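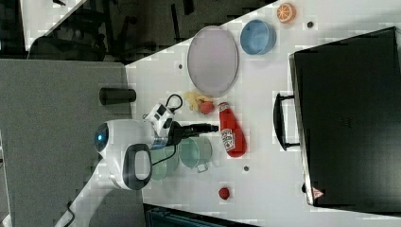 A red ketchup bottle. Tomato ketchup behaves as a solid until enough force is applied to it.

The last of the sauce

Tomato ketchup is mostly water, yet it will stand in a heap on a plate. The solids responsible are fragments of tomato cell wall, chiefly pectin and cellulose, which swell during cooking and press against one another to form a weak network. At rest the network carries a load. Above a certain load it gives way and the sauce flows.

The load at which this happens is called the yield stress. For ketchup it is usually quoted in tens of pascals, a small figure by engineering standards but large enough to hold a plug of sauce in the neck of an upturned bottle. Gravity acting on the plug produces a shear stress at the wall that depends on the width of the neck and the density of the sauce. In a narrow neck that stress can fall short of the yield value, and nothing moves however long the bottle is left.

Once flow starts, the sauce becomes thinner the faster it is sheared. A diner who strikes a glass bottle pushes the material well past its yield point in one step, and the quantity delivered bears little relation to the quantity wanted. Some of the structure also takes time to rebuild after shearing, so a bottle that has just been shaken pours more readily than one that has been in the cupboard overnight.

At Gravside, a food testing laboratory outside Nistby, most of the work on sauces is done with a rotational rheometer fitted with a vane. The vane has blades in place of a smooth cylinder. A smooth surface tends to collect a thin watery layer against it, and the sample then slips on that layer and gives a reading that is too low.

"Slip is the commonest fault in the results people send us," says Oriana Lucero, who runs the physical testing section. "They report a yield stress and what they have measured is a film of serum."

The same film matters in the bottle. Where it is present, a plug of sauce can slide along the wall almost intact. Where it is absent, the sauce stays put and has to shear within itself. Manufacturers have generally tried to suppress free serum, as it appears as a pale liquid when the cap is first opened and draws complaints. A more stable sauce therefore tends to be a less willing one, and more of it remains behind.

How much remains is the subject of a study Gravside completed in March for Timel, a packaging firm. Households returned 3,649 bottles they regarded as finished. Each was weighed, cut open, rinsed, dried and weighed again. Most of the residue lay in two places: the shoulder, where the body narrows, and the fold around the inside of the closure. Very little was found on the flat walls of bottles stored cap down.

Storage position had more effect than the recipe. An upright bottle allows the sauce to settle at the base, and the whole of it must then be brought past yield and moved the full height of the body. An inverted one lets it creep towards the outlet between meals, helped by the small shocks of a fridge door being opened and shut. The difference was clearest in the last part of the bottle's life, when the column of sauce above the outlet is short and contributes little pressure of its own.

Squeezable bottles solve the starting problem and introduce another. Hand pressure easily exceeds the yield stress, but the wall must spring back afterwards, and to do so it draws air in through the outlet. The air passes through the remaining sauce and breaks it up. The next squeeze delivers air and sauce together, with the familiar noise and a scatter of droplets. Valved closures, usually a slit disc of silicone, reduce the effect by opening at a set pressure and closing promptly when it drops.

Timel tested 6 slit patterns during the study. A plain cross performed adequately when new. After 2,000 openings on a cycling rig, the tips of the cross had taken a slight outward set and the valve wept. A curved slit kept its shape better but needed a firmer squeeze, and testers with weak hands marked it down. The firm has carried two patterns forward to a second round.

Slippery internal coatings are the other line of work. A textured surface is impregnated with an edible oil, which the sauce rides on without touching the wall beneath. Results on fresh samples are good. Lucero's reservation concerns shelf life: the oil has to stay in place through filling, transport and months of storage against an acidic product, and some of it migrates.

Gronow, which fills sauces under contract for smaller brands, has taken a cheaper course and altered the shoulder. Its new moulding replaces the rounded shoulder with a steeper cone, at the cost of a slightly taller bottle and fewer to a carton. Trials on the Nistby line are continuing, with mayonnaise to follow. Mayonnaise has the higher yield stress and will need its own mould.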